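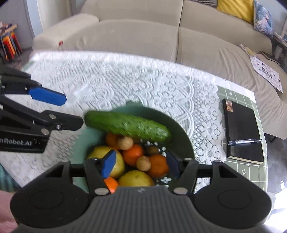
Figure 1. Produce in a round green bowl.

3. How people talk about ripeness

When I started this part of the study I figured everyone in Clondorura would sort fruit words the same way. They didn't, and I had to throw out my first coding sheet after 11 interviews. My plan had three boxes on it (unripe, ripe, overripe) and people kept giving me words that sat on the line between two of them, or that only worked for one kind of fruit. A pear could be "ready." A plum almost never was. Plums were "giving," and I still can't get anyone to tell me where that came from!

So I went back and did it the slow way. I asked 100 shoppers at the Nyarko market to talk me through their last fruit purchase, with no list in front of them, and I wrote down every word they used for how the fruit felt, smelled or looked. That gave me 321 separate descriptions once I'd taken out the repeats. Bowls like the one in Figure 1 came up a lot more than I expected, because many people split their fruit words by place: one set for the stall and another for the kitchen. At the stall a peach was "hard." At home, in the bowl, the same peach was "coming along."

I think that shift matters. The stall words are mostly complaints, or at least bargaining words, and they come out faster and louder. The home words are softer and nearly all of them have time built in - "tomorrow," "not yet," "better eat it." Older shoppers had more of these, though my sample leans old (the market opens early) and I wouldn't push the age result very hard.

One thing I got wrong was smell. I left it off the first set of prompts entirely, and people brought it up anyway, especially for melon. In the July round I added a smell prompt and the answers got longer, but they also got vaguer, with plenty of "you just know" and "like it should." I coded those as a group of their own.

Some 200 of the descriptions could be matched to the older Plamico word list, which was collected from growers. The rest had no match at all, and most of those were home words. Section 4 goes through the leftovers one fruit at a time, starting with plums.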